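Bellik long shelf in yellow: a review after 14 months of use

We bought the long Bellik shelf when our old workshop table became too small for the work. I wanted to write this review much earlier, but I think it is more fair to wait until the paint has some history. 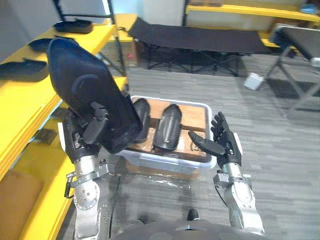
By the Lapiņa workshop, Muvasthorpe
Published 14/09/2024

Our use is simple. Black shaped pieces come to us in a shallow plastic bin, which stands low beside the shelf, and we put them in a row on the upper board. The board is 94 cm from the floor in our setting. For me this is a good height, but my taller colleague finds it a little low after a long morning.

The assembly needs two persons. The instructions have drawings only, and the drawing for the feet is too small, so we fixed one foot in the wrong direction and had to begin again. All the screws were in the bag. The spanner was there also, but it is soft and I would use your own.
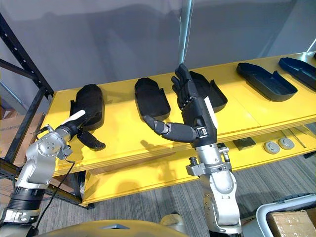

Bellik gives a limit of 40 kg for each level and we stay well under it. With light things on it the upper board does not bend. The paint is the weaker point. The front edges are scuffed now, only slightly, and I can live with it, but for a shelf at this price I expected a harder finish. The flat surface is better and cleans easily with a damp cloth.
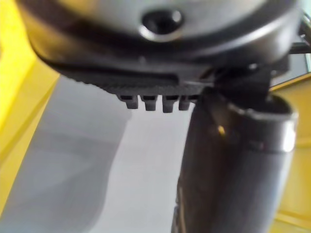 I was not sure about the colour when we ordered. Grey was sold out until October, and yellow was the only one the shop in Westau could deliver. It is a very strong yellow, and in a bright room it goes a bit everywhere – even the dark grey cylinder at the right has a tiny yellow spot on it. If you must judge colours at your work place, take the grey. For us it is an advantage, as dark pieces are very easy to find on it.
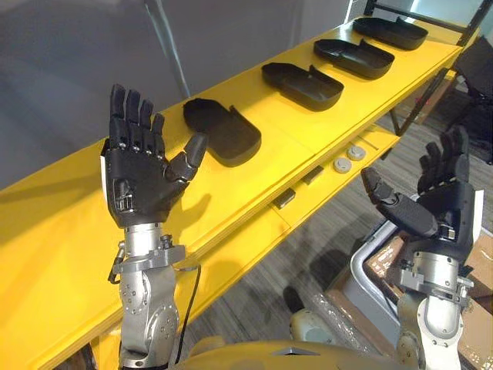 SPACE AND LAYOUT

The length is the reason I would buy it again. A row of four fits along the top with yellow showing between them, and you do not need to stack. I miss a raised lip at the back, as small parts can roll down behind the shelf. We put a strip of felt there ourselves. Bellik sells a rail for this, but I have not tried it.

Our mark: four out of five. One point is taken away for the paint.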